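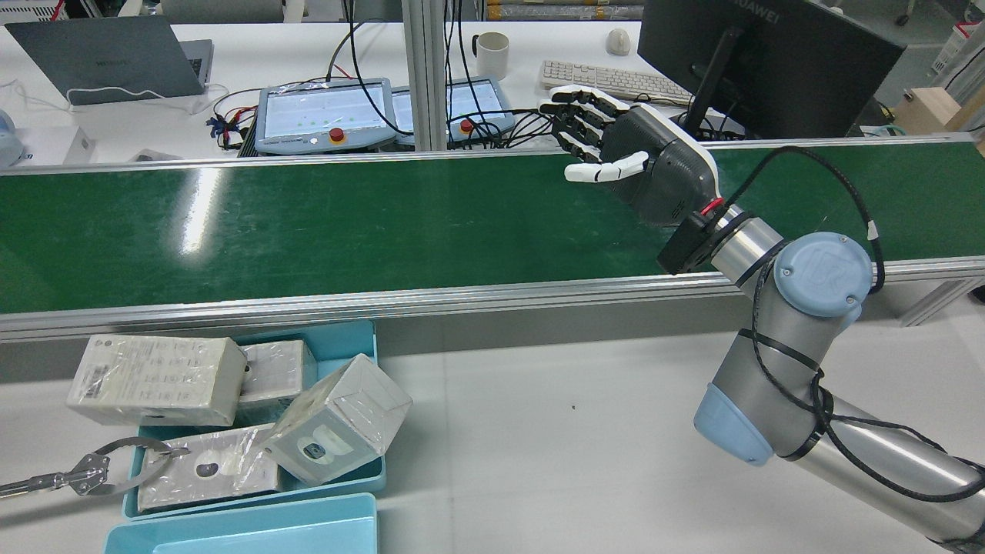 Hi all,

I have put off answering the question in this thread because my answer depends on which chore you mean. I run the packing end at Altmont, so I will stick to what I know and leave the kitchens and laundry rooms to other people on the list. When somebody tells me machines can pack now, I ask what happens with film wrap. Look at the turquoise bin with the boxes in it. There's a flat one in crinkled plastic lying on the bottom, a cube tipped up at the side, and a long one resting across the rim and hanging over. A new hire on a first shift would have that bin sorted out without being told how. For a machine it is three different problems, and the shiny wrap makes each of them harder.

On Sunday, Kipchumba Mussa wrote:

> I keep reading that general-purpose machines are a year or two
> off for light shop work. We got a quote from Skilent for a
> two-arm cell and the salesman said it could take over "any
> tabletop task a person does sitting down." My boss at Hawthorne
> wants an answer by the end of July.
>
> Our work is small cartons, mostly shrink-wrapped, coming out of
> totes and onto a belt. 700 cartons on a normal shift. Mixed
> sizes, and the totes come to us however the last person filled
> them. Has anyone on here had one of these doing real work for
> more than a demo? And would you trust it with mixed totes?
>
> Also, do people prefer hands or plain grippers? The quote has
> both and the hand costs a lot more.

Kipchumba, taking your questions in order.

Real work, yes, with limits. We had a Jetari cell on our line for 4 months. It moved cartons from tote to belt, one size at a time, and on that job it was fine. We logged 2339 picks in the last week we ran it and I had few complaints. It was slower than a person but it didn't need a break, and over a full shift that made up some of the gap.

Mixed totes, no. I wouldn't sign for it on the strength of a demo. Ours did well when cartons stood upright with a little room between them. When one was leaning on another it would often go for the wrong edge, or pick up two. Anything lying flat at the bottom was the worst, as there isn't much for the fingers to get hold of. We ended up with a person straightening totes before they went in, and that person could have been loading the belt.

Film wrap is its own trouble. The cameras see the glare and lose the edge of the box. Loose film also slides when you squeeze it, so a grip that holds on bare cardboard may drop the same box wrapped. We changed the lights twice. The second change helped, the first one made it worse.

Hands or grippers: for your job I would start with plain two-finger grippers and maybe suction for the flat stuff. Suction doesn't like wrinkled film either, so test it with your own cartons. I don't doubt a five-finger hand can do more in principle. But it has a lot more joints to look after, and for moving a carton a short distance onto a belt I can't see where you would get the money back.

On "any tabletop task" – ask them to put that in writing and see what comes back. Then send them 25 of your own totes, filled by whoever fills them badly, and ask to watch the whole lot go through with no cuts and no one reaching in. Write down how many times it stops and how long it takes to get going again. Restarts cost us more than slow picking did.

If your boss needs one line by July, mine would be: good enough for one carton size in tidy totes, not good enough yet for what you described. I would be glad to hear from anyone who has seen otherwise, especially with wrapped goods.

One thing I forgot. Check the floor space in the quote. Ours left out the desk for the monitor and laptop, and we had to move a rack to fit it.

Regards,
Packing, Altmont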